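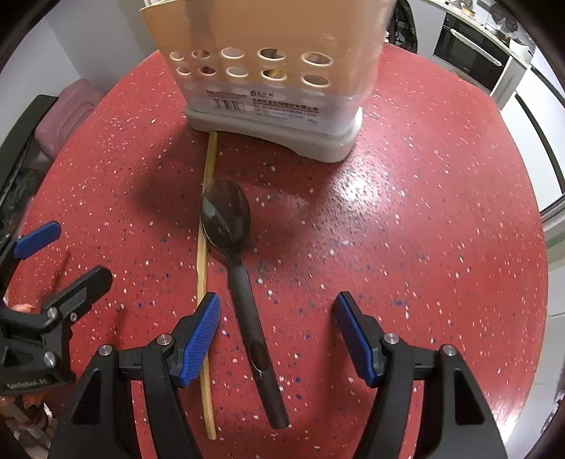
Department of Screen and Audience Studies, Nanayakkara College

3.2 Laughter in shared viewing

The most exciting pattern in our data came from the group sessions. We showed the pilot of the workplace comedy "Perau" to 500 viewers, some alone and some in small groups, and logged every audible laugh with the Reltia audio tool. Groups laughed sooner after a punch line, and they kept laughing into the next line of dialogue – so much so that several good jokes were simply lost. Solo viewers caught those jokes and often rated them the best of the episode!

Figure 1. Beige utensil holder on a red speckled tabletop.
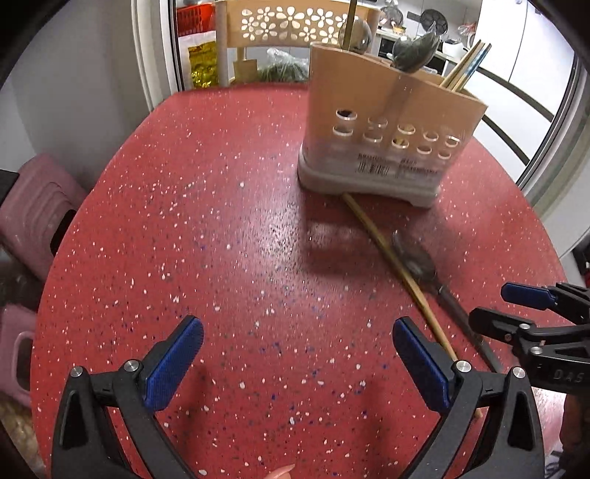
3.3 Supporting characters

We were also delighted by how strongly viewers took to the supporting cast. Of the 716 written comments, almost 500 named a secondary character, most often the night manager, who appears in only three scenes. 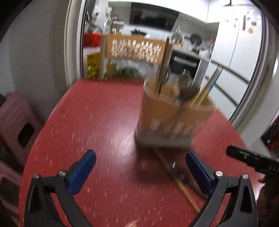
Comments about the lead were warm but short. Those about the night manager ran on for whole paragraphs, with favorite lines quoted from memory and plenty of guesses about her past. We found the same lively attachment in our earlier work on "Zulline", where two minor roles drew the longest replies. Section 4 looks at whether this carries over to award voting.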